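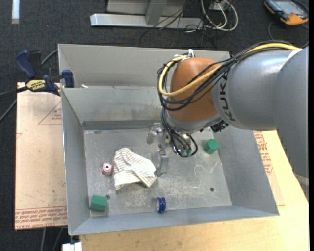
KUKA arm over the big metal bin, Monday

OK so I've had the Coppens for a full week now and people keep asking, so — a few thoughts on the car. Long thread, sorry!

Ride first. It's firm. Not awful, but the road out of Pornau is mostly patches on top of patches, and I felt every single one of them in my lower back. My old Jesex wagon just floated over that stuff (and leaned like a boat in corners, to be fair).

Steering is lovely though! Light when you're parking, gets heavier once you're moving, and it goes exactly where you point it. I took the long way home 5 times this week for no reason at all.

Gijs Mulder asked about the seats. Good for the first hour, then I start fidgeting. The headrest pushes my head forward and I can't find a setting that fixes it. Jolanta Jabłońska is a lot shorter than me and she thinks they're perfect, so go sit in one before you buy.

The screen. Ugh. Heated seats are two menus deep, and in December with gloves on that gets old fast. Also the owner's app gave me a 404 when I tried to open the manual. I ended up borrowing the paper one from the dealer.

Noise: really quiet up to 50, then the wind starts up around the driver's side mirror. Jolanta couldn't hear it from the passenger seat. I can't stop hearing it.

Trunk is deep but the opening is narrow. Stroller goes in sideways, groceries on top, done. The back seats fold flat, which the Jesex never managed in the 6 years I had it.

Tires are the stock Cellells. Fine in the dry, a bit squirmy on wet leaves. I'm putting winters on next week and I'll tell you if the ride gets any softer.

Would I buy it again? Probably yes, with the smaller wheels — the dealer says they're a free swap if you ask when you order. I didn't ask.

Gijs, you can drive it Saturday if you bring it back with gas in it.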